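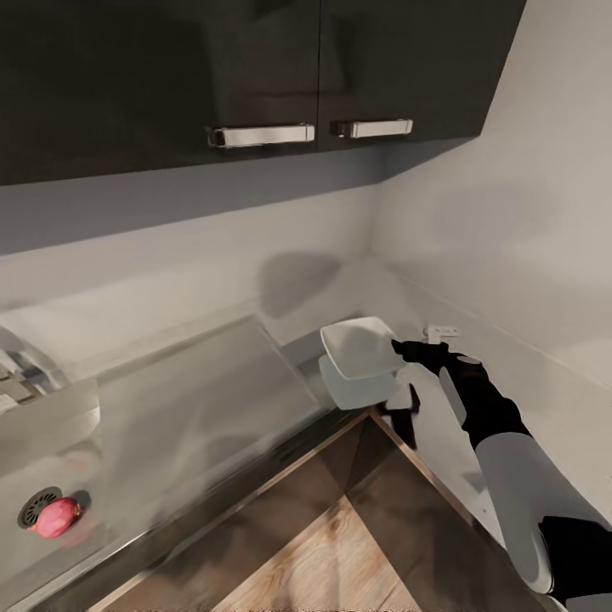
Home Kitchen Care Cleaning Finishes Storage Repairs Archive

Caring for High-Gloss and Dark Cabinet Doors
By the Dorwood Kitchen Notes desk
16 January 2022

Dark doors show grease, fingerprints and fine scratches sooner than pale ones. Most of the scratches come from cleaning. Dust and dried food act as grit under the cloth, so the order of work matters more than the product.

Routine cleaning

Start with a dry microfiber cloth and no pressure. Go top to bottom. Then mix one teaspoon of plain dish soap into a quart of lukewarm water, wring a second cloth until it no longer drips, and wipe in straight strokes along the length of the door. Rinse with a third cloth and clean water. Dry at once. Soap film left on a dark finish shows as a gray haze under ceiling lights and is often mistaken for wear.

Do not use melamine sponges, scouring powder, ammonia glass cleaner or anything sold as a cream cleanser. Paper towels are also too coarse for a gloss surface.

Checking for film and swirl marks

Switch on the ceiling lights and look at the doors from a low angle. A clean gloss door returns a light as a spot with a firm edge. Film gives it a soft halo. Swirl marks show as fine rings around the spot and stay there after washing.
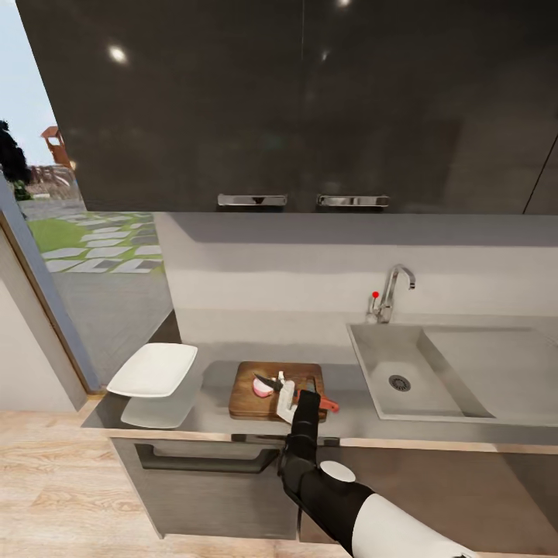 Ceiling lights reflected in glossy charcoal upper doors.

Light swirls can be reduced with a non-abrasive plastic polish, such as Clinesier No. 3, on a foam pad. Test inside a door first. Matte and satin doors must never be polished; the rubbed area turns shiny and cannot be brought back.

Bar pulls

Grease collects behind the bar and at the foot of each post. Run a folded strip of damp cloth behind the bar and draw it back and forth. For the posts, use a cotton swab with the same soap mix. If the pull turns or rattles, open the door and tighten the screws from the inside by hand. A power driver will crush the door core. A drop of removable thread lock on the screw holds it for years.

Undersides

The underside of a wall cabinet takes more steam and grease than the front and is usually wiped last, if at all. Clean it once a month, and every two weeks if a kettle stands below. Check the front lower edge for swelling while you are there. A raised edge means that water has got behind the facing.
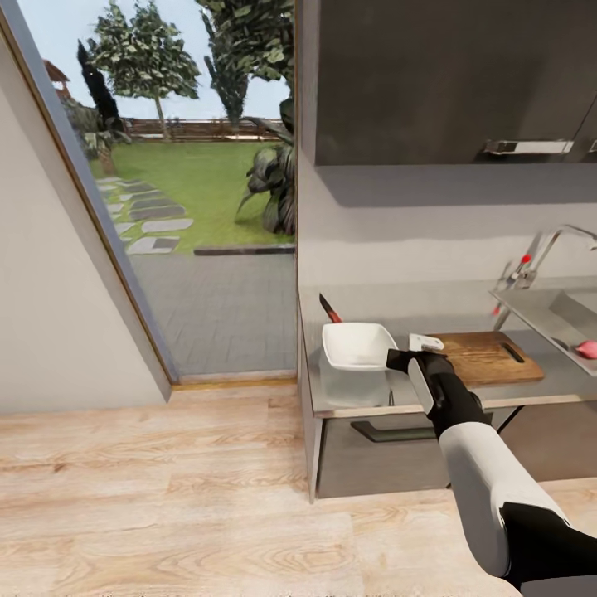

Small swellings can be slowed by drying the edge fully for two days and sealing it with a thin line of clear silicone. Stevley sealer in the 46 ml tube is enough for a normal run of doors. Larger ones call for a new door. Measure the old door, not the opening, and write down the hinge cup spacing before ordering.

Hinges

Wipe hinge arms dry. Do not oil them unless they squeak, and then use one drop of light machine oil. Excess oil runs down the door and marks the finish.

Contact | Copyright Dorwood Kitchen Notes | Back to top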